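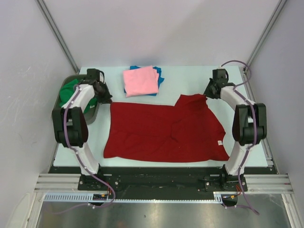 *The Skasia two-arm folding cell with a red cloth on the table, the folded pile at the back and the bin on the left.*

# Skasia folding cell

Right, laundry! I've been selling benchtop automation for Sandusier long enough to know what people ask for first, and it's nearly always folding. So we made a kit for it. Skasia is a pair of arms on one front beam, a pale tabletop between plain grey walls, and all the software you need to get going (plus a fair bit you'll probably ignore until month two, like I did).

I love how ordinary the layout is. Clothes wait in a bin on the left, finished folds go at the back, and the middle of the table is for the garment being worked on. You can shuffle all that about if your room is the other way round – it's a settings page, and a fairly friendly one.
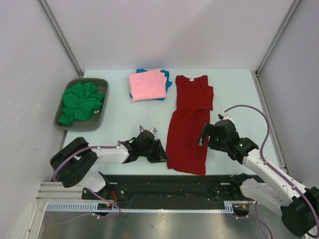 **Toshiko Hirose**
*Product lead, Skasia, at Sandusier*

My favourite test is a short-sleeved top. Towels are easy, but sleeves go wandering off, and that's where having two grippers really earns its keep. One can hold an edge while the other sorts out the rest. Please do try it with your own clothes before you buy, the baggier the better!

**What you get**

- Two arms, two grippers and the front beam
- Tabletop with side and back walls
- Tanabe control software, with 14 garment routines to start you off
- 3 spare pairs of fingertips
- Setup guide (I wrote it, so do grumble to me)

The cell goes out through our friends at Kason, who'll bring it in and bolt it together for you. Allow a morning for that and an afternoon for playing.

**Prices**

Hire is £1,138 a month with support included. Extra training is £335 a session, at your place or ours, and you can bring as many colleagues as fit round the table.

We're taking bookings for December now. Drop me a line with what you'd like folded and I'll set up a demo.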